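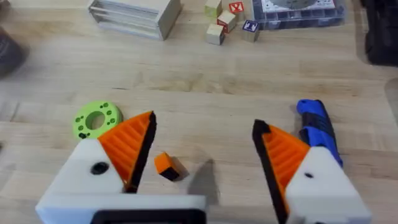 *An orange cube between two open fingers, from the wrist camera.*

I have a modest political program for robot software. It has one plank: every message carries the time the thing happened, and anyone who stamps it with the time it was received has to buy lunch until November.

I arrived at this position the usual way, by losing nine days. Our policy at Tovuro had learned to reach for a cube and close its fingers slightly too early. It did this with great confidence. We fed it more demonstrations, and it closed its fingers slightly too early with even greater confidence. Kiros Assefa suggested a bigger network. I suggested a smaller learning rate. Both of us were wrong, and only one of us had made slides.

The fault was in the recorder. The joint readings were stamped when the motors were sampled. The images were stamped when they landed in the process that wrote them to disk, after a trip through a driver, a decoder and a queue somebody had put there to be helpful. The gap came to 24 milliseconds on a good day. Every picture in the training set was paired with an arm that had already moved on, so the policy learned, quite correctly, to live in our fiction.

You would think this kind of thing would be caught early, given how much of our field consists of people staring at plots. But a late image looks exactly like an image. A cube seen a moment ago is still a perfectly good cube. The loss goes down. The videos look fine. Only the fingers know, and they express themselves by squeezing air.

Two arms make it worse. Now each wrist has its own camera and its own idea of the present, and both have to agree on where the other one is while they share a tabletop. A small lie per sensor becomes a family argument.
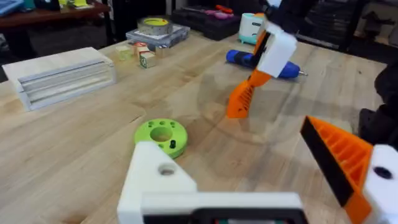
Can't you just buy faster cameras?

Faster cameras shorten the delay, but they don't record it. You still need to know when each image was captured, on the same clock as the joints, or you're guessing with nicer hardware.

I realize timestamps are nobody's idea of a career. Conference talks are about architectures. Janeo, our recorder, has never been mentioned in a talk, and its README is still mostly a list of flags that no longer work. When Ivar Strand spent a week making it refuse to start if the clocks disagreed, the general feeling was that he had broken it. Runs that used to work now failed! They had never worked. They had merely finished.

Refusing to start is, I think, the most useful feature we own. Plundar, the tool we had before, was far more polite. When an image was missing it reused the last one, quietly, the way a hotel reuses a towel. Its logs were beautiful and complete. I wouldn't train a doorbell on them.

There is a respectable argument on the other side. Models are good at absorbing a constant delay, the argument goes, so let the data be sloppy and let scale sort it out. I'll grant the constant part. If the lag were the same every time, I'd shrug and go home. It isn't. It grows when the disk is busy, and the disk is busy when the work gets interesting — which means the error is largest in exactly the moments you most wanted to learn from.

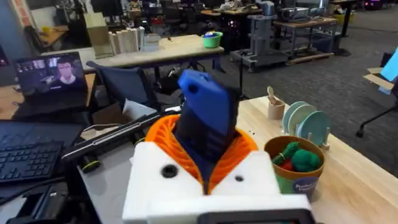
## What I'd ask for

Stamp at the source. If the source can't do it, measure the delay and write that number in the file, next to the data, where a stranger will trip over it.

Record dropped images as dropped. A hole in the log is information, and filling it with last second's news is forgery, however kindly meant.

Once a month, wave an arm in front of its own camera and check that the motion in the pictures lines up with the motion in the encoders. It takes five minutes. We put it off for three months because there was always a training run we didn't want to interrupt, and all of those runs were then thrown away.

Kiros still wants the bigger network, and he can have it as soon as the clock check passes on both arms. Yesterday the left one failed again. I've started with the queue.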